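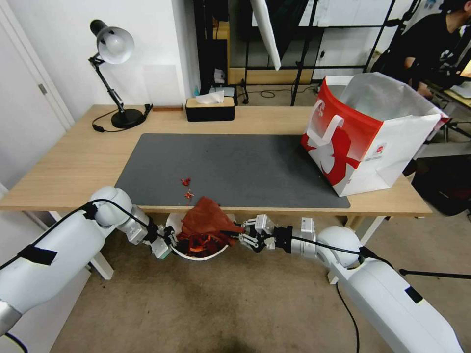
Student Projects / Media and Communication

How Entertainment Sites Write About Changes in a Celebrity's Looks

Final report, Media Writing II

1. Background

Entertainment sites often run stories about a star's new hair, weight, teeth or skin. Few of these stories have a confirmed source. I wanted to find out how writers handle that gap, and whether the wording changes depending on who the star is.

The idea came from a class discussion in December about a singer whose haircut was covered on every site we checked. Most of the stories used the same agency photo and said different things about it.

2. Material

I collected 40 articles from two sites, Sandovex and Jikis. Sandovex is a gossip blog with long, chatty posts and an open comment section. Jikis is closer to a magazine and has short items with a byline. I left out slideshows and anything marked as sponsored. One article had been taken down by the time I coded it, so the results are based on 39.

I had planned to use a third site, Kutby, but its archive only goes back a few months and the search does not work by topic.

3. Method

Each article was read twice. On the first reading I marked any sentence that made a claim about how the person looked. On the second I sorted the claims into three groups: confirmed by the star or a representative, credited to an unnamed source, or given with no source.

Following the Karagiannis coding sheet we used in the fall, I also marked hedging words such as "seems," "reportedly" and "fans think." The sheet was made for sports news, so I dropped the two categories about injuries and added one for comments by outside experts. These are usually doctors or stylists who have never met the star.

4. Results

In 19 articles, the main claim had no source at all. In 15 it came from an unnamed source or an outside expert. The other five had a statement from the star or a representative.

Headlines were stronger than the text under them. A headline would say a star "debuts new face" while the second paragraph said only that readers had noticed something. This was more common on Sandovex. Jikis used more question headlines.

Women were written about more often than men, and the tone was different - a man looked "rested," a woman was asked what she had done. I did not code tone, so I can only report this as an impression.

5. Problems

The line between an unnamed source and no source was hard to draw. "Insiders say" went in the first group and "people are saying" in the second, but another coder might disagree. I worked alone and could not check this.

Photo captions were not coded. Several of them made claims that the article did not repeat, and I would include them next time.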